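Compte rendu de la réunion d'équipe, atelier de Clullutville
20 février 2019

Présents : Mounir Ragab, Houda Ramadan, les gens de Munon (en ligne, avec un son affreux), et moi qui tiens la plume, encore une fois !

1. Le pincement

On a commencé par le sujet qui fâche. Pour ceux qui n'ont pas suivi : pendant une séance chez les habitants du programme Prurkard, la pince gauche s'est refermée toute seule sur l'index de Houda. Pas de blessure, juste une belle marque rouge et une grosse frayeur, mais quand même. Elle faisait les oreillers ce jour-là et elle avait la main sous la poignée, là où on la met tous quand on fatigue (je plaide coupable). Le journal montre un ordre de fermeture complète alors que la gâchette était relâchée. L'ordre a tenu presque 200 millisecondes, puis tout est redevenu normal, ce qui est bien le plus agaçant dans cette histoire.

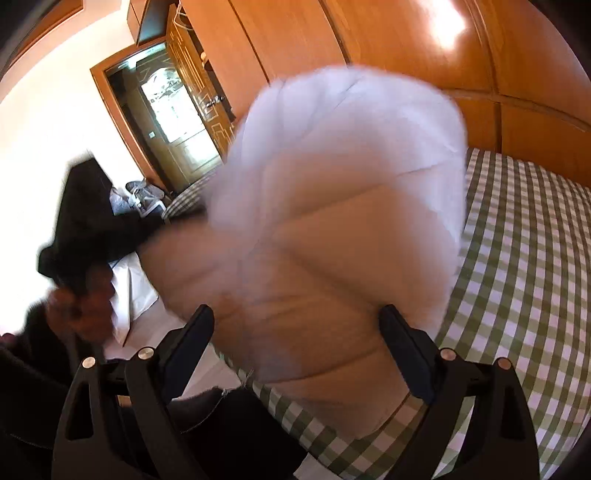

Mounir a tout de suite fait remarquer que ce n'était pas forcément le logiciel, et que le ressort de rappel de la gâchette lui paraissait mou depuis un bon moment. Il aurait préféré qu'on démonte avant d'accuser qui que ce soit. Munon répond que le ressort a passé le contrôle. Échange un peu vif, je vous épargne le détail, d'autant que le son a coupé au milieu.

Décidé : les deux pinces de la séance sont retirées du service, étiquette rouge dessus, et on n'y touche plus avant le démontage. Mounir s'en charge et Houda veut être là (elle y tient !).

2. Les tissus qui glissent

Rien à voir avec le doigt, enfin on l'espère. Sur les draps et les housses, la prise lâche parfois en plein mouvement et le logiciel Galang continue de croire qu'il tient quelque chose. Sur les 11 essais relus avant la réunion, 9 sont bons et les 2 autres sont marqués « saisie réussie » avec une pince vide. Moi ça m'inquiète presque plus que le pincement : si le capteur de position ment dans un sens, il peut mentir dans l'autre, non ? Houda pense que le tissu fin, une fois bien pincé, donne la même lecture que les doigts fermés à vide. Munon va regarder les seuils.
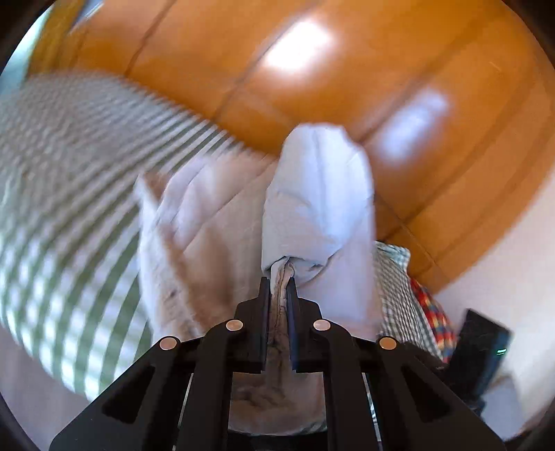 Dernière modification de cette page : 20:47, par M. Ragab (point 3 complété)

3. Consignes en attendant

Tant que la cause n'est pas trouvée :
- la main reste sur la poignée, jamais sous les bras de la pince ;
- on coupe l'alimentation avant de dégager un tissu coincé, même si ça oblige à recommencer l'essai ;
- toute fermeture bizarre est notée dans le cahier avec l'heure, même sans bobo.

J'ai demandé si on suspendait carrément les séances. On en a parlé longtemps et on continue, avec les pinces de l'autre lot seulement. Houda a demandé que son désaccord soit écrit, c'est donc écrit : elle aurait tout arrêté jusqu'au démontage.

4. Divers

Munon propose un bouton d'arrêt sur la poignée, livrable en avril. Tout le monde est pour, reste à savoir qui paie. Mounir rédige la fiche d'incident et me l'envoie, je la joins au dossier Prurkard.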